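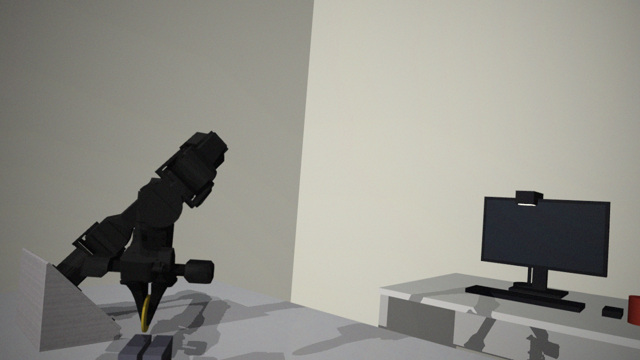 Robot arm over a pale grey tabletop (computer rendering)

Revalholm Allotment and Drainage Association
Minutes of the ordinary meeting, February 28, 2025

Present: Babak Dehghan (chair), Shahla Shirazi (minutes), Clotilde Besson, Izzati Chin
Apologies: Soudabeh Naseri

1. Minutes of the previous meeting
Approved with one correction. Under item 4, "north culvert" should read "north ditch". The culvert is on the Plornar side and was not discussed.

2. Matters arising
2.1 The padlock on the lower gate has been replaced. The old keys no longer fit. Plot holders on the lower field collect a new key from IC against signature.
2.2 No reply has been received from Golestani about the invoice for hardcore delivered to the turning area. SS to write again.

3. Drainage, lower field
3.1 CB reported on the levels taken along the main ditch. The fall between plot 8 and the outlet is insufficient. Water stands at the bend by plot 18 after moderate rain and backs up as far as the compost bays.
3.2 Silt at the bend is to be dug out by hand. A machine cannot reach it without crossing cultivated ground. Spoil is to be spread on the track verge and kept off the ditch bank.
3.3 Nendus quoted £633 for relining the outlet pipe, including removal of the collapsed section. The quotation excludes reinstatement of the path. BD asked whether the existing pipe diameter would be kept. CB confirmed that the liner reduces the bore slightly and that Nendus considers this acceptable.
3.4 IC asked that the grating be changed at the same time, as the present one catches leaves and has to be cleared from below. CB to obtain a price as a separate line.
3.5 Agreed: accept the quotation for the pipe, subject to written confirmation of the excluded items. Work to be completed before September.

4. Water supply
4.1 The supply remains off at the stopcock. It will be restored once the two split standpipes on the upper field have been repaired.
4.2 Hoses may be used for filling butts only. The rule about unattended hoses stands. SS to put the wording back on the noticeboard, where it has faded.

5. Plots and waiting list
5.1 There are 29 names on the waiting list. Two entries have no current address and will be removed if letters are returned.
5.2 The holder of plot 18 has asked to give up the wet half. Agreed in principle. Rent to be adjusted from the next rent year. The surrendered half is not to be let until the ditch work is finished.
5.3 A request to keep hens on the upper field was deferred. SN had asked to be present for this item.

6. Any other business
6.1 BD noted that the shed roof felt has lifted at the eastern corner. IC to fix temporarily with battens.
6.2 The shared rotavator is due a service. Bookings are suspended until it is back.

Actions
SS: letter to Golestani; notice on hoses; letters to waiting list
CB: written confirmation from Nendus; price for grating
IC: keys; shed roof
BD: reply to holder of plot 18

The date of the next meeting will be circulated by SS.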